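Mostyn Loose Leaf Tea: Common Questions

How much tea should I use?
One rounded teaspoon per cup is a good start. Use 2 if you take milk.

How long should it steep?
Black teas need three to five minutes. Green teas need 2 at most, or they turn bitter.

Do you ship outside the state?
Yes. Orders go out from our Cerneck shop before noon, and orders over 30 dollars ship free.

Which tea has the least caffeine?
Clenimari is an herbal blend of mint and fennel and has none. Of the true teas, our roasted green is the lightest.

Can I buy a sample first?
We sell all 13 blends in small packets. Ask for Nest Lewis at the counter or add them to your order online.
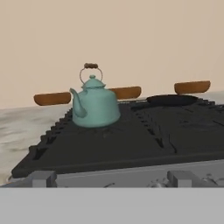
Can I use the same leaves twice?
Most oolongs and green teas hold up to a second steep. Add an extra minute. Black tea is usually too weak the second time.

How should I store it?
Keep it in a closed tin, away from light and spices. Do not put it in the fridge. Opened tea is best within six months.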